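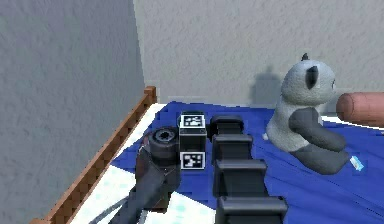

Simulated bedroom demos look fine on replay but the policy goes for the wall. Do I need more, or different ones?

Soledad Alcantara
Posted Tuesday, in Simulation and Data Collection

Hello everybody, and sorry in advance for the length of this. I've been reading this board since March and have learned a great deal from it, so I finally made an account.

I'm gathering teleoperated demonstrations in a simulated bedroom for a tidy-up task. The arm reaches over the bed, picks up a plush toy and puts it in a bin on the floor. Most of my episodes use the stuffed panda, sitting on the blue blanket near the pink bolster. I drive the arm with a controller at my desk and record the rendered camera view, the joint positions and the gripper command. So far I have 500 episodes that I marked as good, and I replayed a lot of them on different evenings to make sure I wasn't kidding myself.

Then I trained on them (plain behavior cloning, nothing fancy) and the arm reaches for the spot on the back wall where the panda's shadow falls. It doesn't do it every time! With the panda where I usually put it, it does pretty well. When I move the toy closer to the wooden rail, the arm starts out in the right direction, seems to change its mind, and drifts back toward the wall. I lowered the learning rate and trained longer, and it drifted a little more smoothly.

My lab mate at Rodorthorpe thinks I should just keep going until I have 3000 episodes. I'm willing, but that's a lot of evenings, and I'd hate to get there and have the same arm reaching for the same shadow. The light in my scene has never moved, by the way. I didn't think of it as something that ought to.

Would more of the same help? And does anybody have a nice way of deciding where to put the toy? I've been placing it by hand wherever it looks natural.

Thank you so much for any help at all.

Emmett Boateng

Welcome, Soledad! Please don't apologize for the length, I'd much rather read a long post than have to drag the details out of somebody.

I'd hold off on the 3000. If the light is fixed and you place the toy by hand, your toy and its shadow travel together in nearly every episode, and a big soft gray patch on a pale wall is a mighty easy thing for a network to grab onto. A panda that's already gray, white and black doesn't help you much there. More episodes of the same kind will mostly teach it the same habit.

What I'd do first is cheap and won't take an evening. Load a scene, delete the toy's shadow (most renderers let you switch off shadow casting per object), and run your trained policy 20 times with the toy in its usual place. Then turn the shadow back on and run the same seeds again. If the first batch falls apart and the second doesn't, you have your answer and can quit fiddling with the learning rate.

After that, let the simulator pick things for you at the start of each episode:

Toy position, sampled over the part of the blanket the arm can reach, including the strip up by the rail.
Toy rotation, all the way around. If it always faces the same way you'll get a policy that knows one side of a panda very well.
Light direction and brightness.
Bolster position, within reason. Leave it out altogether now and then.
Starting pose of the arm, just a little.

Write the seed into the episode file. I didn't on my first set and had to throw the whole thing out when I needed to rebuild the scenes, and I was grumpy for a week.

You may not have to drive everything again, either. Since it's a simulation, you can replay your recorded joint positions under new lights and render fresh camera views from them. That would be my next step before recording anything by hand. Just check that the grasp still succeeds on each replay. Contact with soft toys can come out differently from one run to the next depending on how your physics is set up.

Demetrius Benavides

Just get more data. I used Bikness for mine and it was fine.

Cempaka Raju

I agree with Emmett on nearly all of it, and I'd like to add one thing about the moment where it "changes its mind," which I spent a good part of a winter on.

Your demonstrations are all good ones, and that's part of the trouble. You never let the arm wander off toward the wall and then brought it back, so the policy has no idea what to do once it's there. Let it run, and as soon as it starts drifting, take over with the controller and steer it to the toy. Save from the takeover onward and mix those pieces in with the rest. I recorded almost 60 of these corrections on a similar task (stuffed animals on a couch) and they did more for me than the last big batch of clean episodes had.

Keep your failed attempts too, in a separate folder with a label. You don't have to train on them, but you'll want them when you're trying to work out which placements are hard.

One small question back to you: are those square markers on the arm also rendered in your training views? If the real arm you're aiming for doesn't carry them, I'd render some episodes without.

Soledad Alcantara

Oh, this is wonderful, thank you all! I ran Emmett's test over lunch. Shadow off, it got the toy 3 times in 20. Shadow on, 16. So there we are. I'm setting up the random lights now and will re-render the old episodes tonight, then try Cempaka's takeovers once I have a fresh policy to babysit.

Cempaka, yes, the markers are in every view. I'll ask at Rodorthorpe whether the real one has them.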